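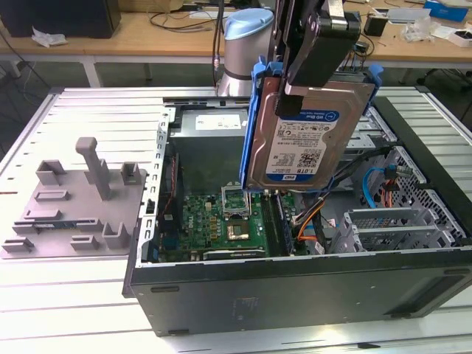
3.2. Recogida y clasificación de los equipos

Los ordenadores de sobremesa retirados se recibieron en el almacén de Drevau entre marzo y noviembre. De los 1110 equipos inventariados, 41 carecían de disco duro y se excluyeron del análisis. El resto se agrupó por año de compra y departamento de origen, según el criterio de Afolabi y Mohammed.

Este sitio utiliza cookies propias y de terceros. Aceptar | Configurar

Figura 3. Ordenador de torre con el panel lateral retirado y disco duro de 1 TB en su soporte azul.

La vida útil se calculó en meses desde la factura hasta la baja administrativa.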